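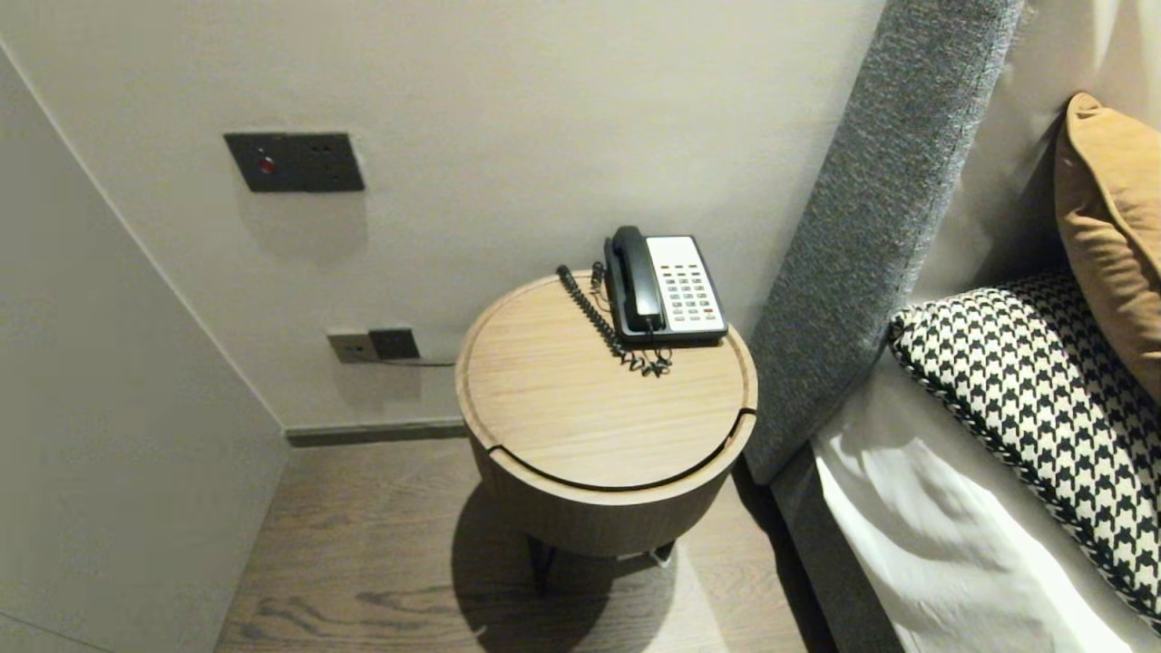 Search this site Search Go

Student Projects: Consumer Studies
Posted November by Rhiannon Owen

Do Sleep Apps Know When You Are Asleep?

My project started with an argument. My roommate, Angharad Gough, told me over breakfast that she'd had a sleep score of 94. She had been up half the night with a cough. I know this because I was up too. The app, Kaltix, gave her a green badge and told her to keep doing what she was doing.

I wanted to find out whether the score means anything. Kaltix costs money after the free trial, and plenty of students in Rarkstead Hall pay for it. Its help pages say the score comes from "movement, sound and rhythm" and leave it there. I wrote to ask how the three are weighed against each other. The reply thanked me for my interest and sent me back to the help pages.

What I did

Angharad and I both used the app for two weeks. We each kept a paper diary as well, filled in before looking at the phone. In the diary we wrote down when we turned the light off, when we thought we fell asleep, any times we remembered waking, and how rested we felt from one to ten. Our advisor wanted more people. I asked on our floor and got a lot of yeses and no diaries, so it stayed at two.

For a second opinion I also tried a free app called Su, on an old phone, for the second week. I set both phones on the same side of the mattress as the instructions say.

What I found

The bedtimes were fine. Both apps could tell when I had put the phone down and stopped touching it, which is not a hard thing for a phone to know.

After that it falls apart. On one night I lay awake reading a paper book for 60 minutes, hardly moving, and Kaltix logged the whole hour as "light sleep." Su had me awake for part of it and in "deep sleep" for the rest. They can't both be right, and I was there, so I can say that neither was. The diary has the page numbers.

The scores did not follow how we felt. Angharad's best diary day came after one of her lowest scores. My worst day, when I nearly fell asleep in the chemistry lab, came after a perfectly good one. I made a chart with the score on one side and our own rating on the other, and the dots are all over the place. With two people that doesn't prove much. But if the link were as strong as the ads make it sound, I would expect to see at least a hint of it.

The part I didn't expect

In the second week Angharad began to feel tired on days when the score was low, but only after she had seen it. Her diary rating, written first, would be a six or seven. By lunch she was telling people she had slept terribly. I did it too, once, and I was the one writing the report. I don't know how to measure this properly. Somebody with a bigger group could show people made-up scores and see what happens — I would like to read that one.

Problems with the project

Two people is too few. We share a room, so a noise that woke one of us usually woke the other. Diaries are not very good evidence either, as no one knows the exact minute they fell asleep. A sleep lab would have been the fair test, and the Allwood student fund does not stretch to a sleep lab.

I also went in doubting the app, and Angharad went in liking it. She read my draft and thinks I was too hard on the bedtimes section. She has kept her subscription. I deleted mine and still write in the diary some mornings, mostly about what I dreamed.

We use cookies to improve your visit. Accept Manage settings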